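13th August – bench notes, fabric and boxes

Strawberry paper is up on all three sides now. Back panel went on first, then left, then right. Repeat doesn't line up at the corners and I've stopped caring, the posts cover most of the join. Paste from Saladwood, goes on lumpy, needs stiring for longer than the tin says. Had 14 rolls down in stock, used far fewer, rest back under the stairs.

Tablecloth is the fern one. Greys and a bit of faint orange, quite calm under all that pink. Ironed on the back, low heat. Still wants pulling tight at the front edge before anyone puts anything heavy on it.

Storage boxes next. White plastic one first, small, no label on it yet. 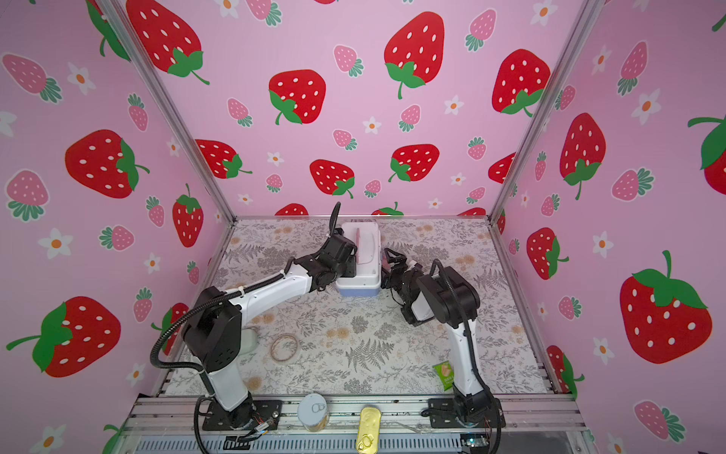 Need to decide what goes in which. My list so far:
white box – odds and ends, spare hooks, the short tape
blue toolbox – anything you'd want to carry to another bench, so pens, small scissors, the good tweezers
Zerkum tins – leave where they are, lids stick

Blue one is more of a lilac blue in daylight. Handle bar across the middle, divided up inside, so no loose bits rolling about when you pick it up. Would take it over the Mahmoudi caddy any day, that one tips. Price was 2,671 with the delivery, ordered through Jindavden, receipt is in the folder (the thin one, not the ring binder). Limit for the quarter is 3,000 so thats nearly it until October.

Tried to settle where it lives. Near the back in the middle is my vote. Easy to see against the cloth, and the front stays clear for laying things out. Pens at one end, scissors at the other, don't mix them.

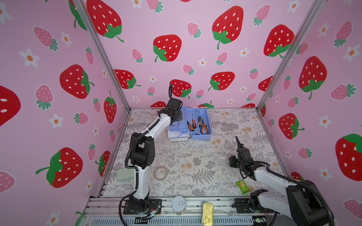
Shahla Taheri wrote underneath in pencil that the back is too far to reach for anyone short, and could the tweezers please go in the white box instead, she uses them all day. Fair enough. Swapped on the list, not done on the bench yet.

Still to do:
label both boxes, big letters
ask Hongjun Ye for the other tape gun
bag of 100 hooks, sort by size
trim paper at bottom of right panel
second cloth – wash before use, smells of the shop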